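Rota Allotment Society: minutes of the site meeting, 1st July

Present: O. Ezzat (chair), N. Kettani (minutes), four plot holders. Apologies: El Ouafi.

1. Water. The meter at Cenier gate read 1204. Mains pressure remains low at the upper plots. Heltik has quoted 300 for a replacement stopcock. Agreed to accept. 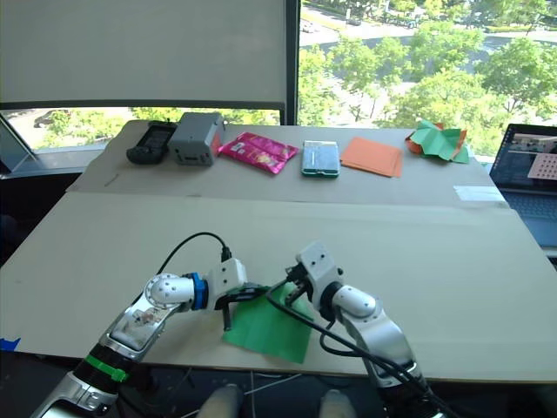 Nabila Kettani
Minutes Secretary

2. Notices. Plot renewal slips to be on green paper this year. Rent is unchanged.

3. Paths. Path 2 to be strimmed before the end of the month. Action: OE.

Next meeting to be fixed by email.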